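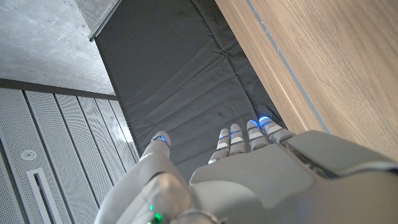

2 min read

The Onville engine shop opened its doors on Saturday morning, ahead of the first test weekend at Dulcombe Speedway. Visitors went through in groups of 25, starting at the teardown bench and ending in the dyno cell.

The shop builds for late models and a few sprint cars. Blocks arrive bare, go through the hot tank, and are bored and honed with a torque plate bolted on. Our guide put the bore tolerance tighter than I expected for a regional shop, and the logbook on the bench backed that up.
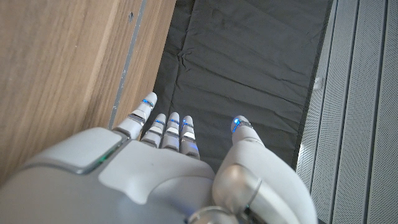
Heads are flowed in a separate room, kept at a constant temperature so readings from January can be compared with readings from July. The bench is older than most of the cars it serves, but the calibration tag was current.

The dyno cell took up the second half of the tour. A MacBrayne crate motor was already on the stand, serial 1126, and the operator made 5 pulls with a cooldown between each. Oil temperature was held steady before every run — the sheet shows no pull started early.

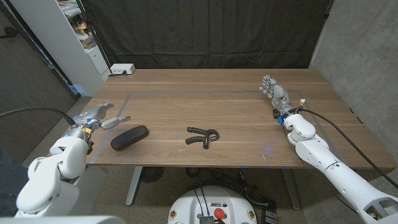 Chassis work is done across the yard. The scales are set into the floor, and a Pralosent car sat on them without its body panels. The rebuild price on the wall was $3,780, parts extra. Parking is on the gravel side, and the gate closes at noon.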